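Preveo: interim progress report to Femudari
Submitted by Godelieve Stevens, workshop manager, Denudeck
2024-07-07

Where we stand

The grant agreement asks for a report at the halfway point "describing progress against the work plan." The work plan was written in a hopeful spring mood and has us finished with the crank station by now and moving on to small parts. We are partly finished with the crank station and have partly moved on to small parts, so in a sense the two phases are running in parallel. I would like to say that was planned.

For those who have joined Femudari since the award: Denudeck takes in hand-cranked adjustable tables from schools, clinics and drafting offices, fixes them and sends them back out. Every table has to be cranked all the way up and all the way down before it leaves, several times, while somebody listens for grinding. It is the least loved job in the building. Preveo pays for a robot to take over as much of the cranking as it can, along with some of the fetching and holding, and for the hours our people spend teaching it and arguing about it.

The crank station

The robot is set up and running on most working days. The hands have been the good news. We had expected to spend the first weeks designing a special grip for the crank, and Roel Verbruggen had already drawn one that looked like a medieval door knocker. It was not needed. The fingers close around a regular handle well enough, provided the handle is where the robot thinks it is.

That last condition took up most of June. A bent crank rod swings through a wide circle, and at the far side of the circle the wrist has to do something that our own wrists do without asking. The first version let go at that point, politely, every time. The current version slows down and keeps hold. It is slower than Roel by a good margin and slower than me by a smaller one, but it does not mind doing the same table again.

Tables cranked by the robot under supervision since the start: 166. The work plan said 800 by the end of the project. I have left that number in the plan because I am told that changing it requires a form, and because I think we may still get close if the fall is quieter than the spring. If it isn't, I will fill in the form.

We switched to one crank pattern for all training, with a bright blue handle that the cameras can find easily against gray. Our older stock has black handles, brown handles and, on one batch from a dental school, handles wrapped in what I hope was athletic tape. Those are for later.
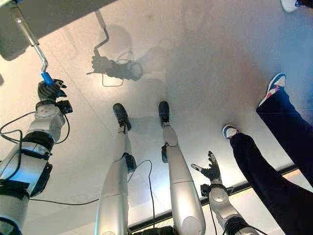
What has changed for the staff

This was the part of the application that your reviewers liked best, so I have tried to be careful with it.

Fewer sore shoulders is the headline. Before the project, final testing was shared out by rota, and the rota was a living document in the sense that people kept erasing themselves from it. A heavy day meant something in the region of "go home and don't lift the kettle." Now the person on testing stands by, listens, marks up the sheet and steps in when the robot stops. Three of our people who used to swap out of testing now swap into it. I suspect the chair has something to do with it.

The listening has turned out to be the real job. We always knew that an experienced tester could hear a dry gear, but we had never thought of it as a skill separate from the cranking, because the same person did both. With the cranking handed over, the listener hears more. Roel has started a list of noises with his own names for them (the Goose, the Wet Gravel, the Landlord) and two of the newer fitters are learning from it. The list will go into the handover material once somebody has given the noises names we can print.

There are costs on the other side. Supervising a slow machine is dull in a different way from turning a crank. You can't daydream, because it may stop, and you can't hurry it. We limit a supervising turn to half a morning. When we tried whole mornings, people began tidying things nearby, and the robot took a moved stool as a personal insult and refused to continue until somebody put it back.

Then there is the question everyone asks, usually near the coffee machine and usually phrased as a joke. No one has lost hours, and no one will under this grant; we said so in writing and the sheet is still pinned up by the door. I was asked in June whether that was also true after the grant. I said that I expected it to be, that testing was never a whole job for anybody, and that I did not have it in writing from myself in the future. This was received about as well as it deserved. I would like to use part of the second half to give a better answer, and I have put it under plans.

Small parts

The second strand is picking up small parts and holding them where a fitter needs them. It sounds like the easy half. A table takes a handful of caps, collars and sleeves, and much of a fitter's day goes into having one hand too few.

Picking up works. Round parts of a decent thickness go well, since the fingertips have a bit of give and settle around them. Thin washers do not go at all, and we have stopped trying, after an afternoon in which the robot chased one washer to the far wall with what I can only call dignity. We train with colored parts for the same reason we use the blue handle.

Letting go is harder. A fitter takes a part from a colleague's hand without thinking about it: there is a small tug, and the other person releases. Set the robot to release at a light tug and it drops things when a sleeve brushes past. Set it firmer and you find yourself in a contest over a plastic part with an opponent that has no lunch break. We are now somewhere in the middle and the fitters have mostly adapted, which I record with mixed feelings, as the idea was for the adapting to be done by the other party. 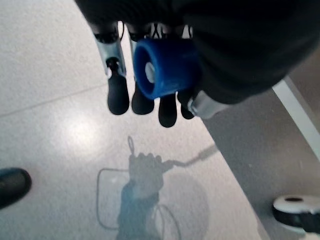

Dropped parts also have a way of rolling under things, and the fitters have asked for a shallow tray beside the working area. Kovács, who supply our replacement gears and are the only vendor that has ever returned my calls the same morning, have offered to fold one from sheet offcuts. It will be in place before the next round.

Cables deserve a line of their own. The arms have cables, the cables have loops, and the loops find anything with a corner. We have had stoppages from a snagged loop on three separate days. Nothing was damaged except the mood. Roel has rerouted and tied back what he can, and we now do a walk-round before switching on, in which one person looks only at cables and is not allowed to talk about anything else.

Safety

No injuries and no near misses that met the definition in the agreement. One event did not meet the definition but did get entered in our own book: a fitter reached across to free a stuck crank without pressing stop first. The robot was already halted. It would have been fine, and she said so, and we had the conversation anyway. The stop button has been moved to where a person's hand goes naturally. Its previous location was chosen by me, from a drawing.

Money

We are within budget overall. Equipment came in slightly under, training hours over. The reserve of 3000 euros for modifications has barely been touched, and I would like your permission to move 800 of it to staff hours for the noise list and for a second person at the handover trials. The paperwork for that request follows separately, as I understand it must be a different color.

Plans for the second half

Crank station: bring in the black handles, one table model at a time. Let the robot run full up-and-down cycles with the listener able to pause it from the chair. Roel wants a foot pedal for this. He has built one. It squeaks, and he has added the squeak to the list so that nobody mistakes it for a gear.

Small parts: settle the release setting per fitter, so that each person can store a preference. At present there is one setting and whoever came in first owns it.

Staff: individual talks with everyone who works on testing, held by me, with notes they can read and correct. From these I will write a page on what testing looks like as a job after Preveo, including hours, and circulate it before your site visit.

Reporting: the noise recordings you asked for are ready except for the Landlord, which has not occurred since we started recording. We will send it as soon as a table obliges.

Please note that the workshop is closed for the last two weeks of the month. Questions before then can come to me, and anything about the release settings is better sent to Roel directly, with a copy to me so that I know what we have agreed to.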